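Stop blaming the hand-off

2020-09-05

Quick one because I'm supposed to be packing for Clodurstead and I'm annoyed.

So the Nandus cell dropped another part. Everyone has read the incident note by now. Two arms, one passes a thin plastic bag to the other, the giver opens too early, bag goes on the floor, the arm keeps going and places nothing, very carefully, into a tray. Then does it again. 27 times before a person walked over.

And the verdict? "Hand-off timing." Add a delay, close the ticket.

No. Sorry. The drop is the boring part. Things get dropped. I drop things. What bothers me is the 27. The machine had no idea it was holding air, and the light on the panel stayed green the whole time. That's a safety problem, even if all that hit the floor this time was a bag. Same logic at Murell in April, only there it was a metal bracket and it landed next to somebodys foot. No injury. Also no change to the code, as far as I can tell.

The fix people want is more demonstrations. Fine, I like demonstrations. A person on each side, grippers in hand, pass the thing over until the model gets the feel of it. But look at what we keep. We had 3,458 hand-offs in the Öztürkmen set and I went through the labels last night. The fumbles were cut. All of them, thrown out as bad takes. So we trained a system on a world where nothing ever slips and then act suprised it doesn't know what a slip is.

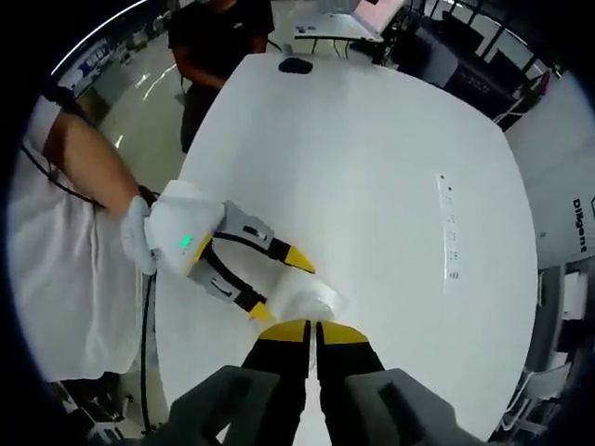

Keep the bad takes. Label them. And put a dumb check on the fingers – closed all the way means you have nothing, stop. Won't work for film that thin, I know, I know, the gap is too small to trust. Then weigh it. Or use a camera on the tray. Something. And stop after one miss, not 13.

A delay is cheaper, sure. It also teaches the next crew that the note was about timing, and they'll go tune the timing.

Anyway. Ticket should be reopened. I've asked twice.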